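募集は一名です。二名と書きたかったのですが、経理のHoracio Valdebenitoが首を横に振りました。

# 受付・カウンセリング補助(日本語話者)募集 フェルターノ美容皮膚科 フォルヴィル本院

フェルターノ(Feltano)は、フォルヴィル(Forville)の川沿いにある美容皮膚科です。しみ、そばかす、脱毛、タトゥー除去、にきび跡、それから「なんとなく疲れて見える」という、カルテに書きにくいご相談を扱っています。最後のひとつが一番多く、一番時間がかかります。

フォルヴィルには日本語を話す方が思いのほか多く住んでいて、そのうちの少なくない方が当院に電話をくださいます。現在、日本語の電話を取れるスタッフは一人だけで、その一人がこの文章を書いています。昼食中に電話が鳴ると、口の中のものを飲みこむか、発信者番号を眺めるかの二択を迫られる生活です。どうか助けてください。

## 仕事の内容

肩書きは「受付・カウンセリング補助」ですが、一日の大半は次のことをしています。

- 電話と予約フォームへの対応(日本語が中心、ときどきスペイン語と英語)
- 来院された方の受付、問診票のご案内、記入もれの確認
- 医師の診察に同席しての通訳と、診察後の説明の補足
- 施術同意書の日本語版の読み合わせ
- 施術後の注意事項の説明(日焼け止めの話を一日に何度もします)
- 翌日の予約確認の連絡
- 待合室の雑誌を、せめて今年のものにしておくこと

レーザーの照射や注射など、医療行為は一切お願いしません。機械のスイッチにも触れません。触れたくて応募される方がたまにいらっしゃいますが、その場合は看護師資格を取ってから、看護師の募集のほうにお願いいたします。

電話の件数は、先月の集計で246件でした。このうち「駐車場はありますか」が相当な割合を占めます。あります。建物の裏です。入口がわかりにくいのはこちらも承知しており、看板を新しくしたところ、なぜか前よりわかりにくくなりました。地図を送れば済むのですが、送った地図を見ながら電話をかけてこられる方もいるので、裏口までの道順を暗唱できるようになっていただきます。

## カウンセリング補助という仕事について

美容の世界では「カウンセラー」という言葉がかなり広い意味で使われています。医院によっては、要するに販売員です。来た方の顔を見て、ご本人が気にしていなかった場所を三か所ほど見つけてさしあげる。そういう仕事が得意な方もいると思いますが、うちでは腕の見せどころがありません。

院長のNicanor Bravoは、この点に関して大変に頑固です。どのくらい頑固かというと、フラクショナルレーザーの相談に来た方に、まず帽子を買うように言います。帽子で様子を見て、それでも気になるならまた来なさい、と。帽子の売り上げは当院には入りません。

したがって、この職には歩合がありません。契約件数の目標もありません。壁に棒グラフも貼っていません。お客さま一人あたりの単価を朝礼で読みあげる習慣もなく、そもそも朝礼がありません。前の職場で棒グラフと暮らしていた方は、最初のうち落ち着かないかもしれません。

お願いしたいのは、次のようなことです。

**聞くこと。** 「若返りたい」と言って来られた方が、よく聞いてみると、娘さんの結婚式の写真で左の頬のしみだけが気になっている、ということがあります。逆に「ちょっとしみが」と言って来られた方が、顔の全部を取り替えたいと思っていることもあります。どちらの場合も、医師に正確に伝わらないと診察が始まりません。

**訳しすぎないこと。** 医師が「薄くなる可能性がある」と言ったら、「薄くなる可能性があります」と訳してください。「きれいになりますよ」とは訳さないでください。言われた側の顔がぱっと明るくなるので、つい言いたくなります。その誘惑の強さは、私が身をもって保証します。

**断ること。** 妊娠中の方、服薬の内容によっては施術を見送る方、真っ黒に日焼けして休暇から戻られたばかりの方。判断するのは医師ですが、がっかりした顔を受付で見送るのはあなたです。予約を取り直すか、取り直さないかの話も、その顔に向かってすることになります。

## 一日の流れ(だいたい守られています)

朝は開院の30分前に来て、照明をつけ、予約表を出し、加湿器に水を入れます。加湿器は二台あり、片方は水を入れると鳴ります。故障かどうかをめぐって院内に二派がありますが、どちらについても待遇は変わりません。

午前は初診の方が中心です。問診票は日本語版がありますが、私の前任者が訳したもので、「最近、皮膚に不幸がありましたか」という設問が残っています。直したい気持ちと、残したい気持ちが半々です。意味は通じているらしく、皆さんちゃんと答えてくださいます。

昼は交代で休みます。キッチンに電子レンジがあります。魚を温めるときは換気扇を回してください。脱毛の施術室は隣で、レーザーのにおいだけでも十分なところに鯖が加わると、お客さまが不安になります。

午後は再診と施術後の説明が続きます。タトゥー除去の方は通院が長くなりますので、自然と顔なじみになります。昔の恋人の名前が少しずつ薄くなっていくのを受付から見守ることになりますが、「もうだいぶ読めませんね」などと声に出さないのが当院の礼儀です。

閉院は17時です。残業は月に一度か二度、多くは予約が後ろにずれた日に発生します。残業代は出ます。出ることをわざわざ書くのもおかしな話ですが、前にいた方の面接で必ず聞かれたので書いておきます。

## 予約システムについて

予約の管理にはリバデネイラ(Rivadeneira)というシステムを使っています。導入時の説明では、誰でもすぐに使えるとのことでした。私は慣れるまでに一冬かかりました。

特徴として、予約を取り消すと「本当に取り消しますか」と聞かれ、「はい」を押すと「取り消しをやめますか」と聞かれます。ここで「はい」を押してはいけません。初日に教えますし、モニターの縁にも付箋が貼ってあります。付箋は剥がさないでください。

日本語のお名前は、漢字とローマ字の両方を入れます。同じ方が「Ito」と「Itoh」と「Itou」で三人ぶん登録されていることがあり、そのうちの一人だけがアレルギー歴を持っています。これを見つけて統合する作業は、地味ですが、この職の中で一番人の役に立つところかもしれません。探し物が好きな方を歓迎します。

## 応募していただきたい方

必須としているのは三つだけです。

1. 日本語で、電話の向こうの初対面の方と、緊張させずに話せること
2. スペイン語で、医師と看護師の話についていけること(完璧な文法は求めません。院長の文法も完璧ではありません)
3. フォルヴィルで合法的に働ける資格をお持ちであること

あるとありがたいのは、医療機関や薬局での勤務経験、英語、それから人の名前を覚える力です。名前のほうは努力でどうにかなると本には書いてありますが、私はまだどうにもなっていません。

肌がきれいである必要はありません。年齢も、性別も、化粧をするかしないかも問いません。以前、応募書類に全顔の写真を三方向から添えてくださった方がいましたが、診察を申し込まれたのかと思い、予約を入れてしまいました。写真は不要です。

美容医療を受けた経験も不問です。受けたことがない方は、お客さまと同じところで同じ疑問を持ってくださるので助かります。受けたことがある方は、痛みの話に説得力が出ます。「輪ゴムで弾かれたような」という業界全体の定型句がありますけれど、輪ゴムで弾かれた経験のない方も案外多いのです。

## 向いていないかもしれない方

- 施術の効果を言いきりたい方
- 沈黙が三秒続くと値引きを始めてしまう方
- お客さまの秘密を、よい話だからという理由で家に持ち帰る方
- 日焼け止めの塗り直しについて、毎日話すと気が変になる方

最後の項目は特に真剣に検討してください。季節を問いません。曇りの日も話します。11月も話します。

## 待遇

雇用形態は常勤です。最初の三か月は試用期間で、給与は本採用と同額です。試用中だから安い、という理屈が院長にはどうしても飲みこめないそうで、こちらもあえて説明していません。

給与の幅は、最初にメールをくださった時点で、金額を書いた紙をそのままお送りします。「経験により優遇」「応相談」という表現は使わないことにしました。私自身が応相談で入り、相談の仕方がわからず、言われたとおりの額で頷いて帰ってきた人間だからです。

有給休暇は年に17日。使いきってください。使い残すとHoracioが計算書を作らなければならず、機嫌が悪くなります。

制服は上着だけ支給します。色は院内で「砂」と呼ばれていますが、洗濯を重ねると「もっと遠くの砂」になります。下は黒か紺であれば何でもかまいません。靴は音の静かなものを。床が石張りで、廊下の端まで足音が届きます。

スタッフ割引はあります。ただし入職してから半年間は、ほくろの診察など医学的に必要なものを除いて、施術をお受けいただけません。毎日レーザーの説明をしていると、自分の顔に突然いろいろなものが見えてくる時期があるのです。たいていは半年で治まります。治まらなかった場合は、院長が帽子を勧めます。

## 研修

最初の一週間は、隣に座って聞いているだけで結構です。二週目から電話を取っていただき、横で私が聞いています。三週目には私が席を外します。トイレに行くくらいの短い時間ですが、初めて一人で取る電話は大抵そのときに鳴ります。

医学的な内容については、看護師長のLorena Cabralが担当します。教材は12章からなる冊子で、レーザーの種類、皮膚の構造、よくある副作用、緊急時の連絡手順まで載っています。試験はありません。代わりに、章ごとに自分の言葉で説明してもらいます。家族か友人が相手でもかまいませんし、相手が途中で寝てしまったら、その章はもう少し短く話せるように練習します。

加えて、年に一度、トロンウッド(Trornwood)にある分院に二日間行っていただきます。向こうは瘢痕の治療が専門で、待合室の空気がずいぶん違います。交通費と宿泊費は当院が負担します。宿の朝食は期待しないでください。

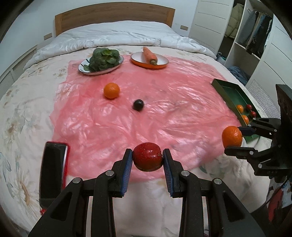 Lorena Cabralによれば、新しく来る人に一番覚えてほしいのは専門用語のほうではなく、わからないときに「確認してまいります」と言って席を立つことだそうです。知ったかぶりで答えた一言が、施術後の夜に電話になって戻ってくる。席を立つ回数が多い新人ほど、あとで電話が少ないのだと彼女は言います。私は最初の月、席を立ちすぎて靴ずれができました。褒められました。

看護師たちへの質問は、いつしていただいても大丈夫です。ただし施術室の扉に赤いランプがついているあいだは、ノックも遠慮してください。中の全員が保護眼鏡をかけていて、誰がノックに答えるかで譲り合いになります。

## 一緒に働く人たち

常勤のスタッフは多くありません。院長、看護師、受付、経理。経理のHoracioと設備担当のDomingo Valdebenitoは兄弟で、電話口で「Valdebenitoさんをお願いします」と言われたら、請求書の話か水漏れの話かをまず確認してください。聞かずに回すと、たいてい逆のほうに当たります。

分院との連絡役はRenato Echeverríaです。メールが短いことで知られています。「了解」だけの返信は上機嫌、「はい」だけの返信は普通です。何も来ない場合は、すでに手配が終わっています。慣れると大変に楽な相手ですが、慣れるまでは少し心細いと思います。

## 選考の流れ

まずメールをください。履歴書に加えて、次の問いへのお返事を日本語で、長くても一枚に収めてお書き添えください。

> 初めて電話をくださった方が、「来週の同窓会までにしみを全部消したい」とおっしゃいました。どうお答えしますか。

正解は用意していません。ただし「お任せください」で始まるお返事は、院長が最後まで読まない可能性があります。

書類を拝見したあと、お電話で少し話します。電話の仕事なので電話で、という単純な理屈です。雑音の少ない場所で受けていただければ、それ以上の準備はいりません。犬が鳴くのはかまいません。

そのあと一度、医院に来ていただきます。面接は院長、Lorena、私の三人です。院長は開口一番「よく眠れていますか」と聞きますが、深い意味はなく、誰にでも聞きます。希望される方は、そのまま受付の内側に座って半日の仕事を見学できます。見学したうえで辞退されてもまったく問題ありません。見学に来て、加湿器の音を聞いて辞退された方が一人いらっしゃいましたが、年賀状は今でもいただいています。

結果は、採用でも不採用でも必ずご連絡します。応募はこれまでの募集で毎回30通を超えていますので、少し日数をいただくかもしれません。返事を出さない会社から返事を待ったことのある者が担当しておりますので、そこは信用してください。

## よくいただくご質問

**パートでの勤務はできますか。**
今回は常勤のみの募集です。パートの枠は作りたいと言いつづけています。Horacioに言いつづけています。

**子どもの行事で休めますか。**
休めます。早めに予約表に書きこんでください。リバデネイラでは休暇も「施術」として入力する仕様なので、施術名の欄から「その他」を選びます。運動会がその他の施術として記録されます。

**スペイン語の試験の証明書は必要ですか。**
不要です。面接の半分をスペイン語でおこないますので、そこで十分わかります。

**タトゥーがあるのですが、働けますか。**
働けます。消すように勧めたりもしません。消したい方のために開いている医院で、消したくない方を追いかける理由がありません。

**痩身の施術は扱っていますか。**
扱っていません。お問い合わせは多いのですが、院長が納得できる機械にまだ出会っていないそうです。展示会に行くたびに期待して出かけ、ボールペンをもらって帰ってきます。受付のボールペンは全部それです。

**通勤の駐車場はありますか。**
あります。建物の裏です。

## 応募先

フェルターノ美容皮膚科 フォルヴィル本院 採用係あて。医院の公式サイトの問い合わせ欄で「採用」を選んでいただくと、私のところに直接届きます。「施術」を選ぶとリバデネイラが診察の予約を取ろうとしますので、お気をつけください。万一予約が取れてしまった場合は、キャンセルのお手伝いをします。手順は複雑ですが、私は得意です。

応募の締切は設けていません。よい方が見つかった時点で募集を終え、このページの一番上にそう書きます。上に書いていなければ、まだ私が一人で電話を取っています。

2025年11月19日
フェルターノ美容皮膚科 受付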